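Label printer skips every second label after update
Ticket opened by: Ehsan Najafi
Product: Festonitz Stock, desktop version
Status: Solved

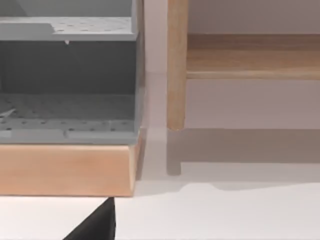 Hello support team. Since the update in March our label printer leaves one empty label after each printed one. We print the shelf labels for the Dutton store from Festonitz Stock, and before the update it worked without problem for nearly two years. The printer is connected by USB. The label size in our template is 48 mm wide and 20 mm high.

What I already tried:
Turned the printer off, waited, turned it on again. Same result.
New roll from the same box. Same result.
Printed the test page from the printer itself (holding the feed button). The test page comes out correct, with no empty label.
Printed from another computer, which has the old version. Correct also.

So I think the fault is in the program and not in the printer. Please tell me if you need the log file.

Reply from Longo (support)
Hi Ehsan, thanks for the clear list. Please open Settings, Printing, Label Media and tell us which value you see under Gap. Please also send the log from a job of 10 labels.

Reply from Ehsan Najafi
The log is attached. Under Gap it is written 17 mm. I did not change this value myself and my colleague also did not. On the old computer the field is empty.

One more thing I noticed: if I print only one label, the empty one does not come out until I start the next job. I don't know if this is important.

Reply from Longo (support)
It helps, yes. The update imports the gap from the Skeltari driver, and with some templates it reads the wrong field. Clear the Gap value, save, then close the program completely, including the icon next to the clock. After that run the media calibration once.

Reply from Ehsan Najafi
I cleared the value but after restart it was 17 again. Then I saw that the template has its own Gap setting, under Edit Template, Advanced. I cleared it in both places, restarted, and did the calibration. Now 10 labels printed and no empty ones between them.

I have two questions remaining. Will the next update write this value again? And must I repeat the same steps in every template, or is it possible to do it for all together?

Reply from Longo (support)
Every template for now, sorry. Export them first so you have a copy. The import is turned off in the next version, so your settings will stay as they are.

Reply from Ehsan Najafi
Understood. I did the other templates this morning and they print well. You can close the ticket. Thank you for your patience.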